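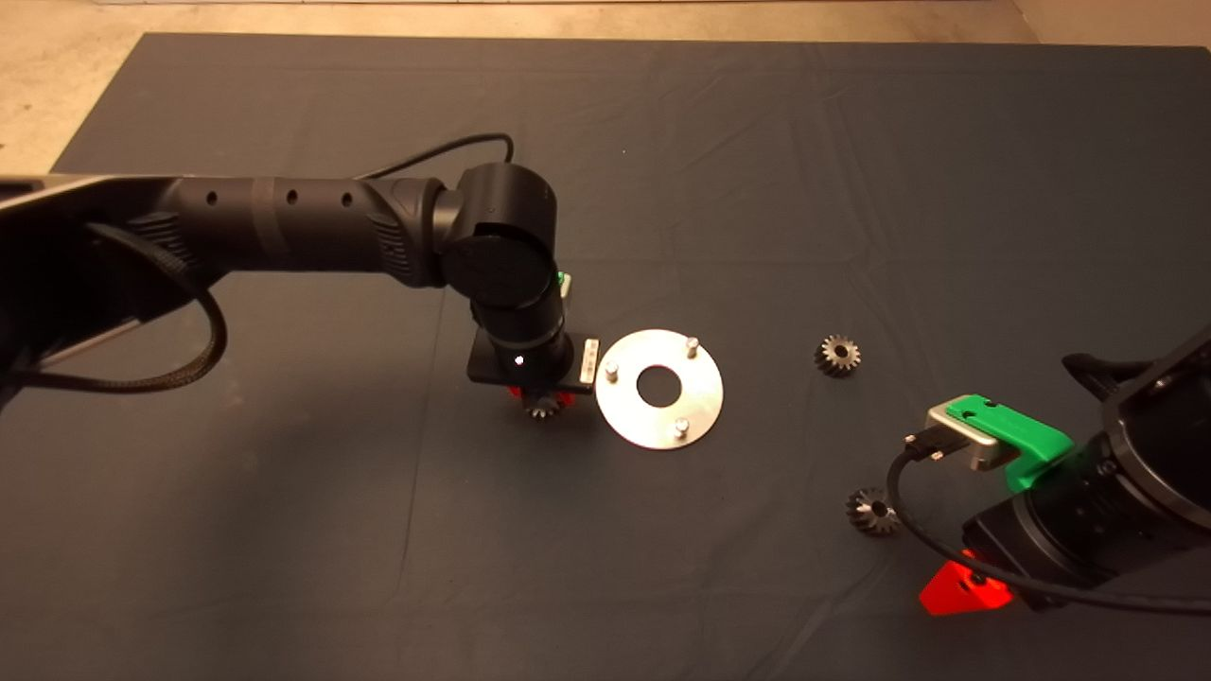 One student in Gornau told me, before I'd even put my bag down, that statistics was the math you do when you've given up on getting the right answer. I laughed, and then I thought about it all the way home on the train, and I still haven't come up with a reply I like.

## Chapter 3: Samples and the People in Them

So let's start there. Say you want to know how long people in the town of Prirnberg wait for a bus. You could ask every single rider (good luck!), or you could ask 100 of them and hope they're a lot like everybody else. I did the second thing one October, with a clipboard and very cold hands, and my average came out at 12 minutes. I was thrilled. I wrote it in ink.

Then I looked at where I'd been standing. All of my riders came from one stop, the big one by the market, where three lines meet and a bus comes along pretty often. The folks out on the Drererska road, who get one bus now and then if the driver is in the mood, weren't on my clipboard at all. My number was fine for the market stop. For the town it was no good, and asking 1000 people at that same stop wouldn't have fixed it — I'd only have been wrong with more confidence.

We call that *bias*, and in this chapter the word has nothing to do with being unfair or mean. It means your method leans in one direction, over and over. The other kind of trouble is plain luck: ask a different 100 people and you'll get a slightly different average. A bigger sample helps with luck. It does nothing for a lean.

Keep those two apart in your head as you read, and if they start to blur, come back to the bus stop. We'll draw our first random sample in Section 3.1, using the Pirzada library card list, so have some scrap paper handy and a pair of scissors — yes, really, scissors.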